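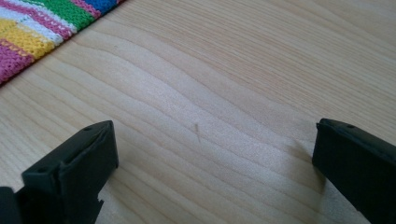 Where to grab a knitted thing (week whatever of the Plivum notes)

Quick one, I've a train at ten past six and Marjan wants the numbers before that.

So. The question since March has been whether we let the policy choose its own first pinch on soft stuff, or tell it. Telling it is easy: find the outline, go for the nearest corner. Works nicely on tea towels. Knitwear hasn't really got corners, or it's got them until you touch it and then they're somewhere else.

What we changed: no more corner label. Each demo now gets one mark, the point where the fingers first close, and the model learns a sort of heat map of good places from that. Plus the depth of the pinch, which I left out of the first version like an idiot. Demos are all done by hand, 133 of them, most by Heloísa who is far quicker than me and doesn't swear at it.

Results. Old method with the corner rule, 39 good lifts. New one, didn't count properly the first time round (script was reading the wrong folder, my fault) so am re-running and will edit this post. Looks better by eye. I know, I know, by eye.

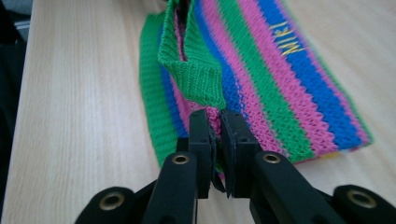
Pinch depth is the bit I want to write down before I forget. Too shallow and you get fluff and a few loops. Too deep and you've got both layers, and then the thing won't open however you pull it. Anything tubular is worst for this. A small fold held between the pads, with the ribbed cuff lifted so there's an opening and you can see the pink and blue yarn inside, is the sort of moment I'd want the model to learn from, far more than a neat flat grab in the middle. The stripes are useful too. They run the long way, so you get direction for free, and I'm slightly worried the network is just learning stripes. Dörte said this in the meeting and I said no and then went away and thought about it. Probably yes. Need plain grey knits next.

Other things that went wrong:

Loss went flat after 10 epochs, turned out the depth values were in the wrong units. Fixed.

Gold lettering. The NIKI stitching gets its own bright blob on the heat map, every time, as if letters were handles. Masking it helped a bit. Would rather fix it with more varied data than masks, masks feel like cheating.

Pale wood with strong light on it. The grain lines wash out and the edge finder gets jumpy, so I've added brightness changes to the trianing set. Not tested yet.

I also tried 3 seeds per setting, which isn't enough, and Simão will say so in the comments. Hello Simão.

Next is the plain knits, then inside-out ones, then the proper comparison with the corner rule on the same items in the same order. If anyone at Skerndale still has the old Farkitz loader can you send it me, mine drops the last few steps of every demo and I can't see why.

Right, train. Numbers tonight if the wifi holds.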